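The Last Suitcase

The coach to Dutmont left at 20 past six, and by four he had still not packed. He had put everything on the big table, trousers and shorts and the dark things in a heap at the left, and he meant to go through it piece by piece. The weight limit was strict. Anything over cost 40 a bag.
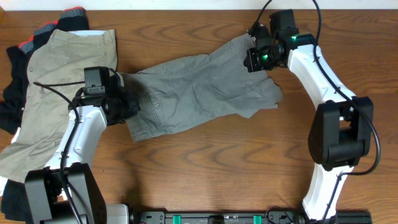
He began with the grey shorts. He had bought them in Clurkico, the summer he worked at the ferry office, and had worn them most days until September. One pocket still closed properly. His sister stood in the doorway with her coat on.

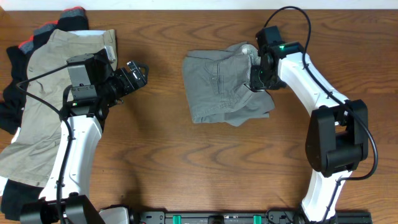 She said it would be cold up there and he would want the khaki trousers, and did he really need shorts at all? She had lived in Dutmont for two winters. The wind came straight down the valley, she said, and the flat had one heater.

He said he would think about it. She went down to ring the landlord about the keys.

He checked the pockets and felt along the seams, as their mother used to before a wash.
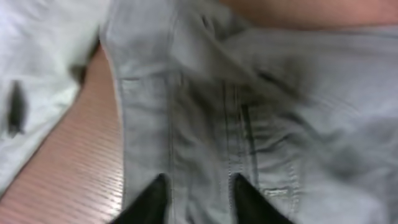

Then he folded the shorts in half, and in half again, and put them in first - at the bottom, where she wouldn't look. The trousers went on top.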